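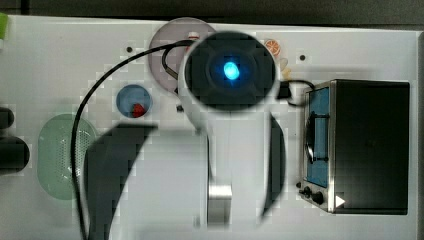

The arm over its table in Urlow, with the toaster oven at right.

Stekby has prepared meals in Urlow for 40 years. In December the company took its first robot arm, from the small firm Wirine, and the kitchen staff had to learn a new kind of work. Two of them now spend the morning at the white table and teach the arm to handle plates and bowls.

The others still cook by hand. They say that their shoulders hurt less, but they also talk less – the arm stands where they used to stand together. Management promises that no job will be lost this year. The staff have asked to get this in writing, and they are still waiting for the paper.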